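Prurnow Home Forum > Gadgets & Automation > Can a machine do any actual chores yet?

14 replies, 942 views

mopbucket_34
Started 2019-03-11

So my sister-in-law is convinced she'll never fold a towel again after, like, two more years. I say we'll both be retired first. I own one robot, a Plonesine vacuum, $300 on sale, and it does a decent job on the kitchen floor and eats the fringe off the hall rug every single week. That's the full extent of my automated home. Is anybody here getting real chores done by machine? Dishwasher doesn't count, I've had one since college.

gritandgrease
Dishwasher absolutely counts! It's a machine, it does a chore. People only call it a robot if it has arms.

mopbucket_34
OK but who loads it? Me. Who unloads it? Also me. That's the part I want gone.

slowcooker_sal
Same with laundry. Washing is solved, drying is solved, and then there's a heap on the bed till Thursday.

benchdog
I work in a small shop (we pack craft kits and pet toys, mostly) and I've been hearing "the arms are coming" for as long as I've been there. We have a machine that tapes cartons and it's great, as long as every carton is the same carton. What it can't do is reach into a bin and pick out one light, floppy thing without dragging three others along. Feathers are the worst. I can do it half asleep and I've yet to see a machine that doesn't mash them.

For anyone wondering what the work looks like when you have to do it through a gripper and can't use your fingers:
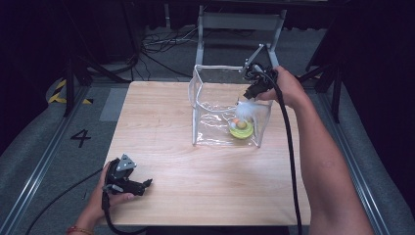

Feather, little ball, lime green dish, clear box. One gripper in each hand.

Try it at home with salad tongs and you'll get the idea. You've got a rim to get over, walls that crinkle, and something that weighs nothing. And that's with a human brain running the show, which is why I'm not worried about my job this year.

gritandgrease
Counterpoint: that's a person's arm doing all the hard stuff, so it doesn't tell you what a motor can or can't do. Our place put in an Ots arm in February and it moves 200 brackets an hour without complaining. I complain after ten.

benchdog
Brackets! Brackets are the easy kind. They're stiff and they're all the same. Hand your arm a feather and get back to me.

gritandgrease
Fair, I'm not going to ask my boss for a feather though.

tidy_ish
I think you're both sort of right? Shops get them first because you can bolt everything down and make the parts show up in the same spot. My living room has a dog in it. Nothing shows up in the same spot.

slowcooker_sal
The Setham window cleaner is pretty good, if anyone wants an actual product. Misses the corners. I go over them with a rag.

mopbucket_34
So you have a robot and a rag.

slowcooker_sal
Yes and I'm happy with both, thank you very much

benchdog
@tidy_ish yeah, agree on that. I'd still take a towel folder over a window cleaner. Towels are at least all rectangles.

mopbucket_34
Not mine, the vacuum got one.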